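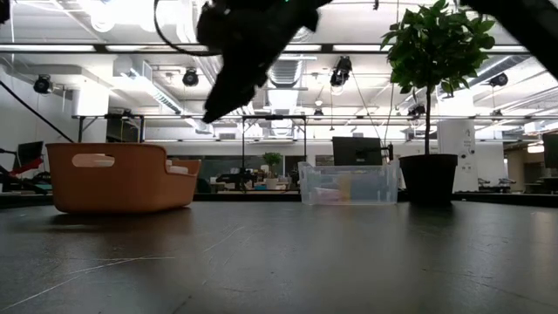 I spent most of yesterday putting the table cell back into a usable state, and I'm writing it down now so that I don't have to work it out again in December.

The trouble started with the left arm. It had begun closing short on small things, and it was worse after lunch than first thing. I blamed the fingers, swapped the pads, and got the same result. Huguette Penner had a look at the log and pointed out that the gripper zero had drifted by nearly 2 mm since the last time anyone set it. So the new pads were a waste, although the old ones were due.

Setting the zero is quick. Power the arm, send it to the park pose, open the gripper fully, close it on nothing at low force, and store the value. Do it 6 times and throw away the first. We used to do it once and trust it, and I think that's how we got here.

The cable took longer. The one that feeds the gripper runs in a loop above the wrist, and the clip holding the loop had worked its way down. When the wrist turned past a certain point the cable pulled tight and the arm slowed for no reason I could see on screen. I moved the clip back up, left more slack than looks tidy, and ran the wrist from end to end by hand before letting the program have it.

Then the table. I don't bolt anything down any more. The basket, the bin and the tree go back by eye, and the arms are meant to cope. Kumora, the planning software, keeps its own map of the cell, and the map has to be cleared after any work on the arms or it goes on avoiding things that have been moved. The menu item is called Plindosier, for reasons lost to history, and it's on page 284 of the manual.

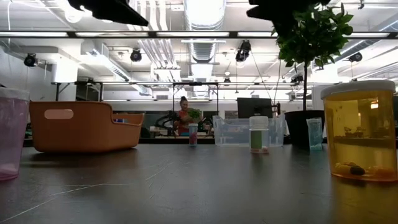

Jars, cups and the vial out on the table, with the basket and the clear bin.

I like to have a mix of sizes out for checking. The wide lid on the amber jar is a fair test of how far the fingers open, and the vial is a fair test of the zero. Clear plastic is still the awkward one for the cameras, and I haven't got a fix for that.

Still to do: order more clips, label the spare pads, and ask Sjöberg whether the wrist bearing is meant to click.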